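Titside Parents' Letter - December

THE LUNCHBOX ITEM (it got long, sorry)

Typing this in the school parking lot with 20 percent battery so no editing. Last month I asked what everybody does about lunches that come home untouched and the inbox filled up. The letter goes to 260 families now and it felt like half of you wrote back in one night. I read all of them. Most at red lights. Kidding. Mostly.

Background for new people. My son is four, started full days in the fall, and for the first three weeks his lunch came home looking exactly the way it left. Sandwich in there with the corners still sharp. Grapes sweating. One day a single bite out of a cracker. He'd get in the car at pickup and scream until we hit the driveway and I thought it was school he hated. It was hunger. Took me way too long to see it.

So, what people wrote in, plus what we tried at our house. Not in any order.

The opening problem

This was the big one. Mwende Massawe teaches the fours and she was very nice about it, but basically half the class can't get into their own food. She has twelve kids putting their hands up for yogurt tubes at the same time. By the time she gets round the table lunch is mostly over and the ones at the end have given up and are playing with the lids.

Her ask: let them practise at home. Sit your kid down on a Saturday sort of day with the real box, the real containers, the real thermos, and don't help. If they can't open it in front of you they can't open it at school.

We did this. He could open the box. He could not open one single thing inside the box. The little round Pendis tubs that I bought because they don't leak? They don't leak because a grown man has to open them. Out they went. Swapped to a flat box with one lid, and dividers inside. Same food. He ate half of it the first day.

Things several of you said your kid can't manage:
- string cheese, unless you start the peel
- clementines, same, start the peel
- thermos lids put on hot (they seal down, loosen it a bit once it's cooled)
- anything with a straw in a wrapper
- zip bags with the slider, weirdly. The press kind are fine

Too much food

Setsuko Yoshida wrote a whole page on this and I wish I could run it all. She has raised four and now does lunches for two grandkids. Her point is we pack what we'd like them to eat. She packs what would fit in the child's two hands, cupped. Then she adds one small extra they can ignore. She says a crowded box makes a little kid shut down, same as an adult with a messy desk.

I'd been sending a full sandwich, fruit, a veg, cheese, crackers AND a treat. For a forty pound person with a 25 minute lunch. Cut it to half a sandwich, fruit, one other thing. Comes home empty about three days of the five. The other two I have quit asking about.

Also from Setsuko: no new foods at school, ever. New foods are for supper when you're sitting there. School is noisy and they're tired, they want the thing they know. I had been sneaking red pepper strips in since September. He told me last week they were "for decoration."

The same lunch every day

A lot of guilt on this one in the replies! Please let it go. Jagadeesh Reddy says his daughter has had rice with yogurt, cucumber and a banana every school day for a year and a half and her pediatrician was not bothered, as long as supper and breakfast move around a bit. He makes the rice while the coffee's going. He does not think about lunch again until the next morning. I was so jealous reading that I had to put the phone down.

If you'd like a little variety without a fight, a few people do the two-box trick. You offer 2 choices the night before, no more, and the kid points. Not in the morning. Mornings they'll change there mind in the car.
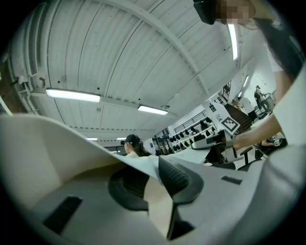

After-school snack, AKA the real lunch

Ximena Bermúdez keeps a bag in the car and nobody has to talk until it's been opened. Pretzels, an apple already cut, and a water bottle that lives in the cupholder. She hands it back before she even buckles. No "how was your day." Her three stopped fighting on the ride home within a week, she says, and she found out more about their day once they'd eaten than she ever did asking.

We copied this exactly. Changed our whole afternoon. I should say the car floor is a disgrace now. Worth it.

A couple of you worried it ruins supper. It does, a little, if supper's at 5. We moved ours to 6:15 and made the snack earlier instead of smaller. If you can't move supper then count the snack as part of it - put the veg in the snack bag when they're starving and they'll eat things they would never touch on a plate. Snap peas. My kid ate snap peas! In the dark, in a car seat, but still.

Pressure, or how I made it worse

My own confession section. When the lunches came home full I'd open the box in front of him and sigh. Then say "you didn't like it?" in that voice. Every day. Hiyori Kikuchi (two boys, the younger one was a very slow eater, they came through it fine) told me she stopped opening the box in front of him at all. Box goes on the counter, gets emptied after bedtime. No comment good or bad. No "great job eating your carrots" either, which was the part I struggled with.

She also said stop taking pictures of the lunches. Ouch. I have 3,804 photos on this phone and I went and looked and a stupid number of them are sandwiches. Before and after, like a crime lab. Stopped that too.

If your child is losing weight, or gagging, or down to only a few foods and dropping more, that's past what a parents' letter can help with and you should call the doctor. Couple of you asked about that privately and I'll say the same to everyone. Call. They don't think you're silly. 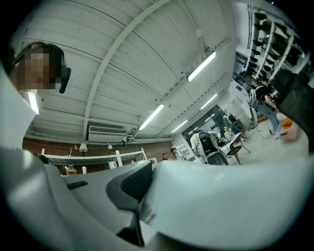

At the workshop, under the white ceiling.

Quick answers to the rest

Ice packs - freeze a wet sponge in a zip bag. When it melts it doesn't drip and you get a sponge. From a dad on Hirose Street who didn't want his name in.

Labels - put the name on the lid and the bottom both. They get separated by noon. Masking tape and a marker survives the dishwasher better than you'd think, maybe a month. 

Notes in the box - sweet, but Mwende says the ones who can't read yet bring them to her to read out loud, so keep it to something you're fine with the teacher reading to the table. A drawing is good. I do a bad dog. He has asked for a different animal.

Nuts - still none in the fours room or the threes. That includes the granola bars with the nuts at the very end of the ingredients. Flip it over and read to the bottom please.

Milk money - it's 2 dollars a week now, goes in the envelope in the cubby. Not loose in the lunchbox. It has been found in pudding.

Thermos food that people swear by: buttered noodles, fried rice, mac and peas, lentil soup if your kid is tidy. Fill the thermos with boiling water for ten minutes first, dump it, then put the hot food in. Skip that and it's lukewarm by eleven. 

Leftover boxes - I have a bag of those Pendis tubs, all with lids, if someone's got an older kid with strong hands. They're by the coat hooks at Clunent Hall, take them.

Next letter I'm doing bedtime, specifically the one more water / one more hug / my sock feels wrong hour. Send me what worked and what really didn't. Short is fine. Spelling doesn't count, obviosly. I need it before the winter break or it'll be February before I look at it.

Ok they're coming out. Got to go, snack bag's in the trunk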